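Zoltdale Band Music: how we're getting on
23 July 2022
12 shares | 3 comments

Dear Emiko (and everyone else at the Skunberg Fund who reads these),

You asked for a report at the halfway point and said you didn't mind if it was a bit informal, so I'm taking you at your word! The short version is that the old march books are mended and back with the band, the hymn books are well under way, the big concert sets are behind, and I'd like to talk to you about moving some money from one line of the budget to another. The long version follows. Put the kettle on.

When we applied, the band's music was living in the cupboard under the stairs at the chapel, and had been for as long as anyone playing now can remember. Muireann Rafferty, our librarian, had done her best with it, but you can't do much about damp with carrier bags and good intentions. The march books were the worst. They're the little ones that clip on to the instrument, they go out in all weathers, and most of them had been held together with parcel tape that had gone brown and started eating the paper. The solo cornet book had lost its back cover altogether and somebody had replaced it with a bit of cereal packet (we've kept the cereal packet).

So we began with those. Vinh Tôn came over in February to teach us, and I can't tell you how good he is. He doesn't take over. He sat with a basson bell-shaped lamp of his own at the end of the table, took one book apart very slowly, and then made us do the next one while he drank his tea. We learned to lift old tape, to mend a tear with thin paper and wheat paste, and to sew the sections back together through the fold instead of stapling them. My first attempt at sewing looked like a shoe. By the end of the second visit Muireann could do a whole book in an evening and I could do one in a weekend, which I'm rather proud of, given the shoe.

The paper for the mends came from Sugawara, as in the budget. We ordered two weights and I wish we'd ordered only the thinner one. The heavier sort is lovely stuff but it makes a little ridge you can feel, and the trombones complained that the pages wouldn't lie flat. We've put it aside for the covers, where it's doing very nicely.

Now the hymn books. These are in better shape but there's a puzzle with them, and it's taken up far more of my time than I'd planned. The tunes are numbered, the numbers don't match between the parts, and at some point a past bandmaster went through with a purple pencil and renumbered everything from the euphonium up. He stopped at second horn. We don't know if he ran out of pencil or patience. Rin Uchida has made a list that matches old numbers to purple numbers to what people call the tunes out loud, and it's a thing of beauty. We're going to print it inside the front cover of each book, with the purple pencil left exactly where it is. Vinh was firm about that, and so was I once I'd thought about it. It's part of the story of the books.

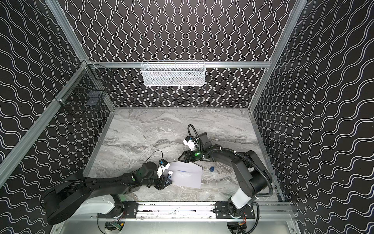
Marble-patterned top, with the white wire basket on the back wall and the black one to the left.

On to the bit that's late. The concert sets are full-sized sheets, folded once, and a lot of them are hand copied. I put down in the application that we'd have all of them cleaned and in folders by midsummer, and we haven't. Part of it is my fault for guessing at the work from the outside of the parcels. Inside, plenty of the sheets had stuck to one another along the bottom edge, and getting them apart is slow, fiddly work with a flat bone tool and a lot of holding your breath. Five sets are finished. I'd hoped for 12. I don't want to rush the rest and rip something, so I'd sooner be late and tell you so.

There was one real treat in there, though. Tucked inside a selection from some operetta or other we found a march called "Skoria", in ink, all the parts, with no composer's name on it at all. None of the older players knew it. We've played it through at practice and it's good! It has a tune in the trio that I've had in my head for weeks, and a bass solo that made our tuba player go pink with joy. Rin is scanning it first so that the original can be put away and we can play from copies. If anybody at your end has a clue who might have written it, please do say.

Scanning generally is going well. The plan was to scan only what we'd mended, but Rin pointed out that it makes more sense to scan the fragile things before anybody starts on them with paste, so we've swapped the order round. The files go on to two drives, one kept by Rin and one by Muireann, and neither of them is allowed to keep it under the stairs.

Money next. We've underspent on travel, as Vinh very kindly stayed with Muireann both times and wouldn't hear of a hotel. We've overspent on boxes. The sort without acid in them cost more than the price I was quoted when we applied, and the march books needed a deeper box than I'd measured for. What I'd like to do is move what's left in travel across to boxes and folders, which would cover it with a little over for thread. Takeshi Kinoshita has gone through the receipts with me and signed the sheet, and it's attached along with the accounts. Please let me know if you need that request on a proper form.

You also asked what difference it's made to the band, and I've been putting off this paragraph a bit as I find it hard to write without sounding soppy. The young ones have started looking after their books. They used to roll them up and shove them in a coat pocket. Now they've mended a few themselves, they've got opinions about thread. Our third cornet brought in her grandfather's march book from another band, asked to be shown how to do it, and sewed it up at the end of the table while the rest of us packed away. There's a pencil drawing of a dog in the back, and she's asked that it be scanned too.

Between now and the end of the grant we'll finish the hymn books, get through as many of the concert sets as we can do properly, and have an open evening where people can come and look at the old parts and hear some of them played. We'd open with the mystery march. I'd love it if you could come, and there will be cake.

If the change to the budget is all right, could you drop me a line before I order the next lot of boxes? The supplier is holding the price for us until the end of next month.

With very best wishes from all of us in the band room

3 comments | Share this update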